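Honen Film Reviews

A set of 1,826 movie reviews in English, each with a star rating and a spoiler mark. Compiled by Přemysl Urban and Tania Amarasinghe from the archive of Fovine, a weekly film newsletter.

Contents

reviews.csv holds one row per review. Columns: id, title, release_year, reviewer, stars, spoiler, text. Text is UTF-8 with line breaks kept as \n.
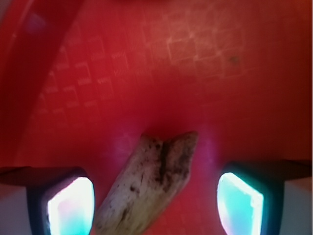
Stars run from 0 to 5 in half steps. Reviews printed without a rating have an empty stars field, so do not read it as zero.

The spoiler column is 1 if the review gives away anything from the last 15 minutes of the film. Both compilers marked every row. Where they disagreed, the row is set to 1.

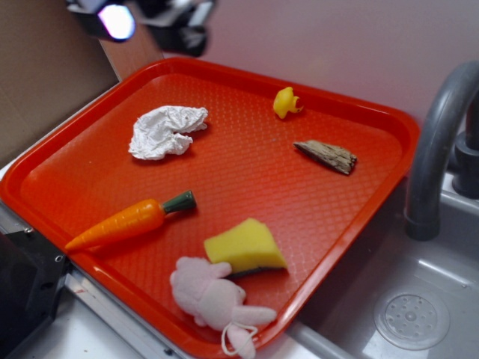 Cleaning

Bylines, ticket prices and theater listings were removed. Reviews under 20 words were dropped. Reviewer names were replaced with codes (r01, r02 and so on). Double features were split by hand into separate rows with the same id plus a or b.

Splits

The test split is 15 percent of rows, drawn by film, so no title appears in both train and test. Remakes count as separate titles. 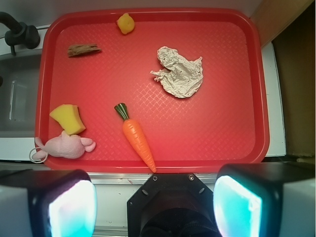
Known problems

Superhero and horror films are overrepresented. Release years for festival screenings may be off by one. Curly quotes are mixed with straight ones before the April update.

Send corrections to Tania with the row id.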